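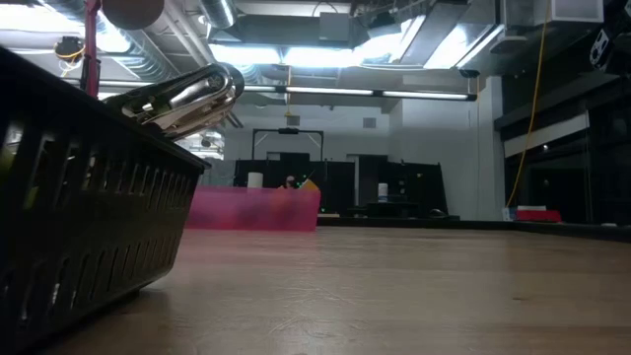 Clasificación de artículos pequeños en cestas y cubetas de plástico
Guía de uso interno – Almacén de préstamo Lumstead

La presente guía establece el procedimiento para ordenar sobre mesa los artículos pequeños devueltos por los usuarios. Se aplica a todos los turnos y sustituye a la hoja de instrucciones publicada en enero.

Material necesario
Una mesa amplia y despejada en su zona central
Una cesta de plástico con paredes ranuradas
Una cubeta de plástico de paredes lisas, ancha y baja
Paño de microfibra y papel absorbente
Etiquetas adhesivas Durik

Preparación de la mesa
Limpie el tablero con un paño ligeramente humedecido y séquelo a continuación. Los arañazos superficiales de la madera no requieren tratamiento; las astillas deberán comunicarse a Jingyi Han.
Coloque la cesta ranurada en el extremo más próximo al operario y la cubeta en el extremo opuesto. El espacio intermedio se reserva para la clasificación.

Procedimiento
1. Deposite los artículos en el centro de la mesa en tandas reducidas.
2. Retire envoltorios, gomas y etiquetas antiguas.
3. Traslade a la cesta los objetos que deban airearse: paños, cepillos, esponjas y guantes.
4. Reserve la cubeta para las piezas menudas, que podrían caer por las ranuras.
5. Levante la cesta con ambas manos al moverla. No la arrastre sobre el tablero.
6. Pese cada recipiente lleno. El límite admitido es de 3000 gramos; si se supera, reparta el contenido.
7. Adhiera la etiqueta en una pared lateral, nunca en el borde ni sobre las ranuras.

Limpieza de los recipientes
Los recipientes se lavan cada martes con agua tibia y jabón neutro. Las ranuras se repasan con un cepillo de cerdas blandas – por dentro y por fuera – y las piezas se dejan secar boca abajo. No se emplearán disolventes.

Las etiquetas se solicitan a Kidus Fikre con la referencia 445. Los recipientes agrietados se entregan en el mostrador 2, con indicación de la fecha de retirada.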